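The Second Life of a Brake Shop

By Jingyi Xie

When I first came to Flendthorpe, I had a car with a noise. It was a low noise, like a chair being pulled over a floor upstairs, and it came only when I turned left and braked at the same time. Two shops had already listened to it. The first one told me to turn up the radio. The second one gave me a paper with a price of 2,840 dollars, and on this paper were both front calipers, the rotors, the pads, a wheel bearing and something called a "system service," which the man at the desk could not explain to me.

So I drove to Ondrejka.

Ondrejka Brake and Axle is on the road to the grain elevator, and it has no waiting room. There is a bench. The shop began as a place only for trucks, and the pit in the second bay is still too long for any normal car. The family sold it, bought it back, and in June they opened it again with three mechanics and one very old brake lathe.

The lathe is the reason why people talk about this shop. Most garages near us stopped resurfacing rotors a long time ago. A new rotor for a common sedan is cheap, and the work of turning an old one takes a mechanic away from the next customer. At Ondrejka they measure first. If the rotor has enough thickness left, they ask you what you want. If it has not enough, they show you the number stamped on the metal and the number on the micrometer, and they let you look as long as you like.

I looked for a long time. I am the kind of customer who reads the small numbers.

My rotors were good. My calipers were good also. The noise was a bent dust shield, a thin piece of metal behind the rotor, and it touched only when the weight of the car moved to one side. The mechanic bent it back with his hand. Then he cleaned the slide pins, which were dry, put on new grease and new pads, and turned both rotors because they had a lip at the edge. The bill was 324 dollars. I asked if he had forgotten something. 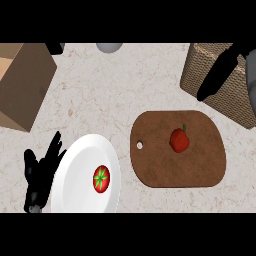

He had not. But I went back the next week to ask more questions, this time with a notebook, and I continued to go there during most of the summer.

What I learned is that a brake job is mainly a question of what you are willing to clean. Pads wear out, and everybody accepts this. But a pad that is worn more on one side than on the other is telling you about the pins, or about a piston that does not go back easily, and if you only put in a new pad, it will wear in the same way. The shop keeps old pads on a shelf in pairs, so they can put them into the hand of a customer. I held a pair where the inner pad was almost down to the steel and the outer pad looked half new. The owner had changed them three times in two years, always the full set, and never the pins.

They are not against new parts. For the small trucks they like the Skorkance pads, which are loud in the first days and then become quiet. For older cars they order from Indier, and they complain about the delivery. One van came in during August with rotors so thin that there was no discussion. It left with everything new on four wheels for 3,528 dollars, including the lines, and the owner paid without asking to see the micrometer.

The hard part of the business is time. To turn a pair of rotors, with the setup and the cleaning after, takes about an hour. On a busy Friday I saw two people leave because the bench was full. The big chain by the highway advertises both axles for 398 dollars, done during your lunch, and for many people this is the right choice. I do not say it is bad work. A friend of mine goes there and her car stops very well.

But her car does not turn left with a noise, and mine did for eight months.

I still have the old estimate in the glove box, under the manual. On Sunday, November 4, 2018, I drove to the lake with the windows down, which was too cold, and took every left turn on the old road as slowly as the cars behind me would permit. There was only a small squeak from the seat. I have an appointment for that.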